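Dec 3, 2018

Woke at 6 with the window rattling again. The wind came up from the harbour side all night and I doubt I slept much after the first gust. Made porridge, ate half of it, gave up and had toast.

Walked into Driltano for paint. The shop had only 2 tins left of the grey I used in the hall, so I bought both and carried them home, one in each hand, which was a mistake on the hill. My fingers were still stiff at lunch. The boiler man did not come. I rang and was told he was over at Ambrosio and would try again before Christmas.

Spent the afternoon on the curtains for the back room. I cut the lining too short by a hand's width and had to unpick the whole top edge. I have more or less settled on stripes for in there, pale ones, nothing too blue.
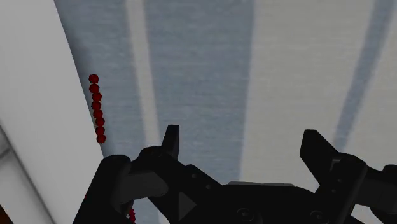
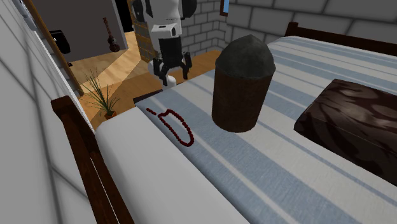 Striped bedspread in the second one.

The curtain fabric was £300 in the end with the lining, more than I meant to spend in December. I have written it in the book and will go without the new kettle.

Soup for tea, the last of the leeks. The radio says snow on the high road past Skirnus but only rain down here. Brought the geraniums in from the step anyway and put them along the landing.

Finished the library book. Too long, and I had guessed the uncle by the middle. It is due back tomorrow, so I must take it down when I post the cards.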